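# Notes for our visit to the Pumau lab in Dronville

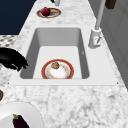 Our visit begins at 10 with the kitchen demonstration, and I do hope you'll all find a spot near the screen, as the whole thing runs in simulation before anyone goes near the real arm. The task sounds simple enough - pick up the food, then move the plate. But look at the plate in the sink, with a small brown piece of food still sitting on it, and ask yourself which the robot ought to take first, and how it should reach down past those walls. Jot your answer in the margin and bring it along!

After that we'll walk over to the Hania room, where the staff will talk about training. They ran 2,000 simulated tries and kept 200 for close study, so please ask how they chose.

**Before November:** read section 6 of the course pack, and write me a page on one failure you'd expect and how you'd test for it.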